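Colance Owner's Guide, Section 3: Setting Up Your Car's First Month
Written by Joyce Rotich, Lukumay Used Cars
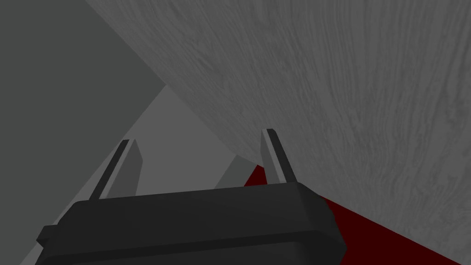
So you've driven it home, parked it, and gone back out twice to look at it. I do that too, every time! This section covers the things I'd like you to get done before the new-to-you shine wears off. You'll need the key, the folder we handed you, your phone and a tire gauge. If you've bought from us before you can skip to step 4, though the reminder app has changed a bit.

Before you start
Park on level ground, put the car in park (or in first gear with the handbrake on, if you bought a manual), and switch the engine off. Leave it overnight if you can. Tire pressures and oil readings are both best taken cold, and first thing in the morning is my favorite time to do it, coffee in hand.

CAUTION: Never open the coolant cap on a hot engine. I don't care how much of a hurry you're in.

1. Find your paperwork. In the folder there's a sales invoice, the service history, the inspection sheet and a green Wiltell warranty card. Check that the VIN on the invoice matches the one on the little plate at the base of the windshield, driver's side. If even one character is off, call me before you do anything else and I'll get it reprinted.

2. Activate the warranty. Go to the Wiltell page printed on the back of the card, type in the card number and the mileage on your odometer right now. Use the real number, please, and leave out the tenths. You'll get a confirmation email. Print it or save it somewhere you'll find it again.

Note: The warranty isn't active until that email arrives. Check your spam folder. Mine went there, and I work here.

3. Set the tire pressures. The right numbers are on the sticker inside the driver's door frame, and front and rear may be different. Don't use the number molded into the tire itself, that's the maximum the tire can take. Take off each valve cap, press the gauge on firmly, read it, add or let out air, and put the cap back on. Don't forget the spare if your car has one.

4. Pair your reminder app. We use Wumlow for service reminders.
a) Install Wumlow and make an account.
b) Tap Add Vehicle and type the VIN. The camera scan works too, but it likes to mix up 8 and B, so read it over.
c) Enter your mileage again (I know, sorry, the two systems don't talk to each other).
d) Under Alerts, turn on Oil, Tires and Inspection. The Offers switch is up to you.

Note: If you downloaded Wumlow before December 6, 2021, delete it and install it fresh. The older version lost people's mileage when they logged out.

5. Clear the last owner's stuff. Go into the stereo settings and delete any phones that aren't yours, then look in the navigation for saved addresses. We wipe these in the shop, but Hamisi Mutiso, our detailer, swears some units keep a second list under Favorites, and he's been right often enough that I now check it myself. If your car has a garage door button, hold the two outer buttons until the light blinks fast. On a few models it's done through the screen, so see the maker's handbook.

6. Check the oil. Pull the dipstick, wipe it, push it all the way back in, pull it again and read it. You want it between the two marks. If it's low, top up a little at a time with the grade listed in the handbook and read it again after each pour.

CAUTION: Too much oil can hurt an engine as well. If you've gone over the top mark, don't drive it. Ring the workshop and ask for Virgilio Lacson.

7. Book your free checkup. It's due at 1000 miles from the day you picked up the car, and it takes under an hour. Musyoka Muli runs the booking desk and opens at 9 in the morning. May is always packed with people getting ready for road trips, so if your checkup lands then, call early.

If something isn't right
Warning light in the first week? Yellow means you can usually drive carefully to us, red means pull over somewhere safe and phone. Strange smell, odd noise, a window that goes down and won't come up, just call. Nafula Rweyemamu looks after warranty claims and will want the card number from step 2, plus the mileage when the problem started.

Section 4 covers winter tires and batteries.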